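Ticket 83: Dates splitting and spinning on the skewer
Product line: Clorolo snack skewers, dried red date
Site: Dimville kitchen
Status: Open, in the sense that my patience is

Reported problem

The batch for the Turnby tasting had dates that rotated freely on the metal, like tiny weather vanes. Several had split down the side. The complaint came back with the word "rustic" in it, which I have decided not to take as praise.

What I checked first

The dates. They were the usual dried red ones, from a bag opened in July and closed again with a clothespin, so the outer layer had gone stiff. A stiff date doesn't pierce, it cracks. I moved a handful to a covered bowl with a damp cloth over the top and left them until they gave a little when pinched. Then I went back to the tray and started over. 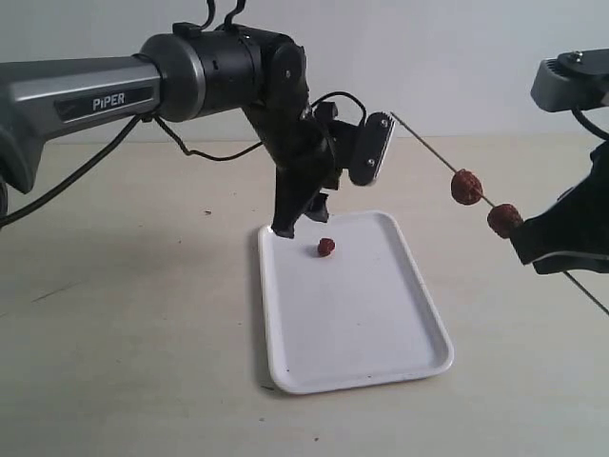 Two dates threaded, one still on the tray.

That took care of most of the splitting. The spinning carried on as before.

Second round

I suspected the skewers next. We have two kinds in the drawer: the thin round metal ones and a set of flat ones from Räsänen that everyone avoids because they look like letter openers. A flat skewer holds a date still. A round one holds it only if the hole is snug, and ours were being made by someone (me) wiggling the point to get it through.

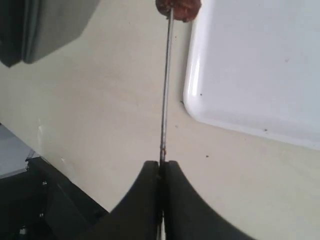

Residue is the other thing worth a look when the dates won't stay put. Sugar gets on the metal, the next date drags through it, the hole tears a bit wider, and there's your weather vane. The reddish-brown smudge partway down this rod, well below the piece at the top, is the sort of mark I mean. Wipe the skewer with a warm cloth between dates, dry it, and keep the cloth off the tray — I have had lint reported as a separate ticket and would like to avoid a sequel.

Procedure, revised

1. Soften the dates under a damp cloth. They should dent, and go back slowly.

2. Keep the tray close to where you're threading, with the dates spread out so you aren't digging through a pile with sticky fingers. 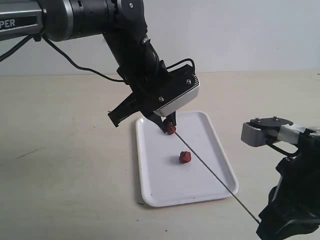 3. Find the stem end and go in there. Push straight, with no wiggling. If it resists, turn the date a quarter and try again.

4. Slide each date along by its middle. Pulling from the end is how you get the split.

5. Wipe the metal before the next one.

I ran 9 skewers this way. Two still had a spinner, both of them from the bottom of the bag, where the small dates go to retire. For those I can offer only sorting,

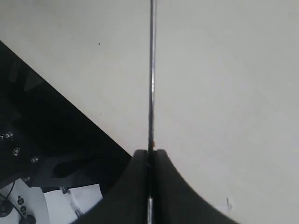

or switching that size over to the flat skewers and putting up with the remarks. I have asked Turnby which they prefer. The reply so far is a thumbs-up, to a question with two options.

Still open

Whether the softened dates keep overnight once threaded. I have put 3 skewers in a lidded box on the top shelf with a note saying TICKET 83, DO NOT EAT. Will update in the morning with however many are left.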